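Re: [puvon-users] depth holes on clear containers

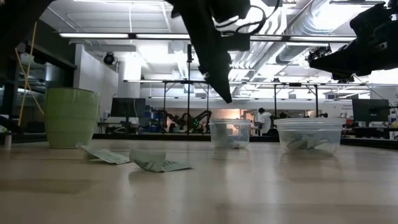

Cup, two packets, two clear containers, both arms over the table.

Hi all,

OK, so I finally sat down with the Foderano depth filter over lunch and I think I know why our grasp planner keeps giving up on the clear stuff! Quoting the earlier message so it's in one place:

> We see the same thing at Folmont. The cup segments fine, the packets
> mostly fine, but the clear containers come back as a hole with a bit
> of rim around it. Is anyone filling those before planning, or just
> masking them out? We're on the default settings.

We were masking, and that was the mistake. The planner reads masked pixels as free space, so it's happy to send a fingertip straight through a container wall. Now I fit an ellipse to whatever rim points survive and push it down to the table plane as a collision body – crude, but it plans.

I replayed 1,204 logged frames through it. Rim fit failed on 200 of them, mostly when a gripper was right over the smaller container (like in the shot up top). Crumpled packets inside the big one still get merged into a single blob, and I have no fix for that yet.

Settings if you want to try it: min rim points 800, median window 7, everything else default. The Mäkelä branch needs a rebase first or the table plane comes out flipped.

Does anybody have a decent way to split the packets?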